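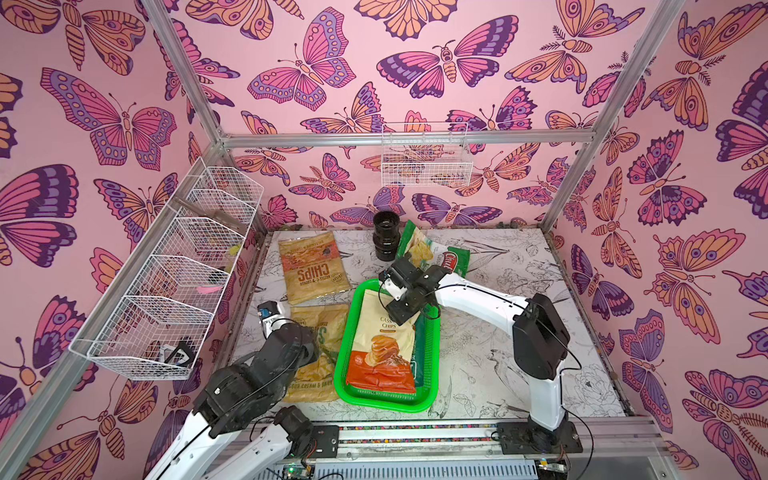 My grandmother papered her pantry before she ever got to the parlor, and for years I thought that was the silliest thing in the house. Small rooms, she used to say, can take it. These days wallpaper is back in a big way, and people are being brave with it again: pink walls crowded with butterflies and moths, in magenta and violet and peach, with curly antennae and all! A print like that might swallow a living room whole, but wrap it around three sides of somewhere tiny and it feels like climbing inside a picture book.

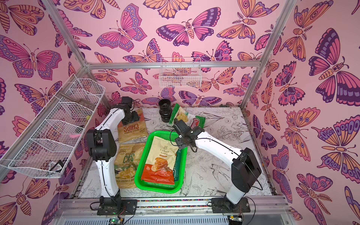

By the Home Editor, Gomatton Magazine
2023-12-07

I went to see the people at Janach, a little print shop in Oprea that has been making wallpaper for 74 years and keeps around 3,000 old patterns in long flat drawers (I could have moved in, really). They let me unroll a few, and the afternoon went by before I'd had my coffee. Most of their orders now are for closets, stair landings and powder rooms, often just 3 rolls at a time.

If you're trying it yourself, buy one roll more than you think you need, and start in the corner you'll look at least. My own hallway took 5 evenings and a good deal of paste in my hair, and I'm already eyeing the linen closet.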